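Clikby Walks is looking for weekend guides (and a few test walkers!)
2024-09-03
By Keegan Ashby

The season in Partington got away from me this year. I started Clikby Walks with one route, a borrowed umbrella and a lot of nerve, and this summer we took 352 people around the old town in groups that were sometimes bigger than I like. I can't keep doing the Saturday double by myself, and my voice is gone by four o'clock anyway. So I'm hiring.

What I need first is two guides for the history walk. It starts at the market steps, goes up past the old customs house and the two chapels, follows the town wall as far as the Mindale Gate, and comes back down through the tanners' quarter to the river. People come for the wall, mostly. It's the oldest thing we have, and you can put your hand right on it, which kids love and so do I. The walk takes two hours if the group keeps moving and a good bit longer if somebody asks about the siege (somebody always asks about the siege).

You don't need a history degree. I don't have one! I do want you to read the packet I give you, walk the route with me a few times, and tell people "I don't know, let me find out" when you don't know. Please don't make up ghosts. We had a guide who made up a ghost and I still get emails about her.

The job, in plain terms:

- Saturdays and Sundays, one or two walks a day, now through the end of April with a break over the holidays
- Groups of up to 16 people
- $295 a weekend if you do all four walks, split evenly if you do fewer
- Tips are yours, all of them
- Paid training, three walks with me and one where I tag along and keep quiet 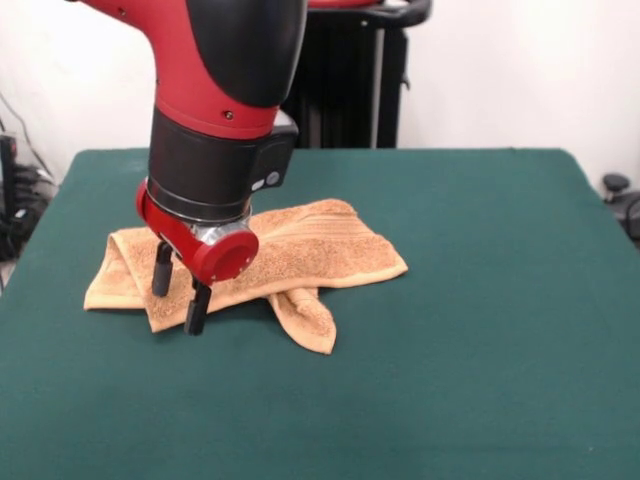
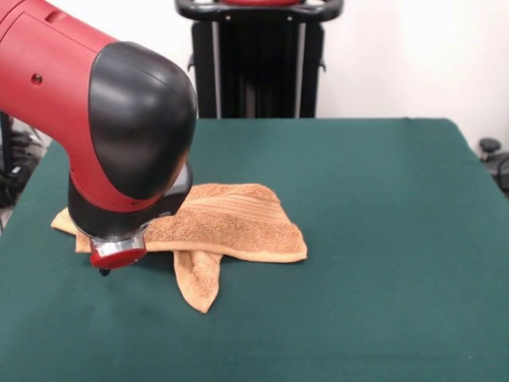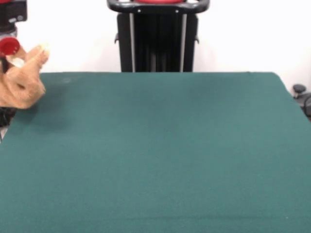 Test walkers wanted

I'm also putting together a second route out at Priltdale, to the abbey ruins and the pilgrims' well, and I need people to try it before I charge anyone for it. It's free, it's a morning of your time, and I'll buy you lunch at the end. There are 221 steps up to the abbey with a handrail on one side only, so wear real shoes and think about your knees. I'd love a mix of ages, and I'd especially love a couple of people who find ruins boring, so I can see where I lose you.

Afterward I'll ask you to fill out two pages of questions. Be mean if you have to. The first draft of the Partington walk had a 20-minute talk about roof tiles in it and a very kind retired teacher told me to cut it, and she was right.

How to apply

For the guide job, write me a note, no more than 800 words, about a place you'd like to show a stranger and what you'd say when you got there. Skip the resume unless you've guided before. A second language is a big plus (Spanish and German come up the most) but it won't sink you if you only have English.

For the test walks, just send your name and which mornings you're free. Mention allergies too, on account of the lunch.

I answer everything myself, usually at night, so give me a few days.

Keegan

14 comments | 37 shares

Contact | © 2024 Clikby Walks | Back to top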